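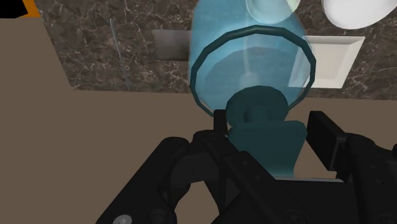

Page last changed: September, by M. Filali

Handout 2: Grasping Glassware in Simulation

Your team gets 500 practice episodes in the Tinia kitchen. Spend them on the goblet. The white square dish on the marble will still be there in Handout 3, and it is much harder than it looks.

Hold the goblet low, by the dark teal part. The pale blue bowl is see-through, and the depth estimate treats it accordingly. Last year team Hukden grasped the bowl on purpose and scored 73 out of 920, a record of a kind.

Before lab:
Read the contact notes, including the dull half.
Set the finger force limit. The default was chosen by an optimist.
Log the tilt angle at every lift. A tilted goblet counts as held; a goblet on the floor doesn't, and yes, people have appealed.

Rendered glass costs nothing. The Drundach arm downstairs uses the real kind, and I sign for it.

Questions to Magdy Filali, after coffee.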